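Dirkberg Wool Dryer Balls - Set of 6

Home > Laundry > Dryer Balls > Dirkberg Set of 6

In stock. Ships from our Usorach workshop.

Hi, and welcome to the page for the thing I sell more of than anything else in the shop! I started felting dryer balls for my own laundry room because our old dryer took two full cycles to get a load of towels done, and I was fed up with it (and with the electric bill). The first batch was lumpy and one of them came apart in a pillowcase. The ones you get now are a good deal better than that, I promise.

A Dirkberg ball is wool all the way through. There's no foam middle and no tennis ball hiding in there. I wind a core out of wool yarn, wrap it in combed fleece, and felt it in hot water until it's tight enough that I can't pinch any of it up between my fingers. Then it gets a second layer and goes through the whole thing again. They come out a bit bigger than a baseball, and no two are exactly round, so please don't write to me about that one. They tumble just fine.

The fleece comes from Enache, a small mill I've been buying from since I had a folding table and a cash box. They wash it without bleach, so the natural white is more of an oatmeal, and the gray is the color the sheep was. I don't dye any of the standard set. If you want color, have a look at the Ustance set further down.

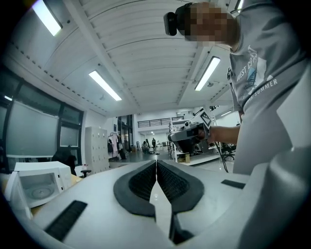

How many should you use? I put three in for a small load and all six for towels, jeans or bedding. You can't really use too many, but a small load with six balls in it does get noisy - kind of a steady thumping, like sneakers but softer. My dryer is in the hall next to the bedroom, and I've stopped running it after dinner for exactly that reason.

Start by cutting your drying time by 5 minutes or so and see how the load feels. If it's dry, try a little less next time. Every dryer is different, and a clogged lint screen or a kinked vent hose will undo any good the balls can do, so clean those first! I check my vent hose every August, when I can get the dryer out on the porch and do the job properly.

Static is the question I get the most. Wool helps, but if you dry a load of fleece blankets and leggings until they're bone dry in the middle of winter, you're going to get some crackle no matter what's in there with them. Take the synthetics out a bit early, or dampen one ball under the faucet for the last few minutes. That does the trick in my house nearly every time.

What about scent? They come with none at all, apart from a faint sheepy smell when you open the bag, and that goes after a load or two. Plenty of my customers add a couple of drops of essential oil. If you do, let it soak in and dry completely before the ball goes in the dryer, and use low heat. I don't do it myself (my nose is picky and so is the dog's).

Care

Once they look fuzzy or start to feel less bouncy, run them through a hot wash inside a tied-off sock or a pair of old tights, then dry them on high. They'll tighten right back up. Pick off pet hair as you go, or it'll felt itself in there for good. A little pilling on the outside is normal. If a ball opens up so you can see yarn, retire it to the cat.

My own oldest set has been through something over 600 loads, going by the pencil marks on the wall behind the detergent. They've shrunk a bit and they're ugly as anything, but they still work.

What's in the bag

Six wool dryer balls, a cotton drawstring bag, and a care card. The bag is washable and handy for pegs or socks afterward.

Options

Natural white
Natural gray
Mixed, three of each
Ustance set: same size and same wool, in moss, rust and navy. Wash these on their own the first time, as the navy can let go of a little color.

Shipping and returns

Orders over $50 ship free. Smaller orders go at whatever the post office charges me, and you'll see it at checkout before you pay. If you don't like them, send them back, even if you've used them. I only ask that they haven't been oiled, as I can't get the scent out and they end up as pincushions.

I felt in small batches, so the gray does run out. If the button says sold out, put your email in the box and you'll get one message from me when they're back and nothing else. I don't have a newsletter - I can barely keep up with the wool!

One last thing for anyone with a wool allergy: please skip these. The balls do leave the odd fiber behind on clothes, especially when they're new, and I'd hate for you to find that out in a fresh T-shirt.

Page updated Apr 26, 2019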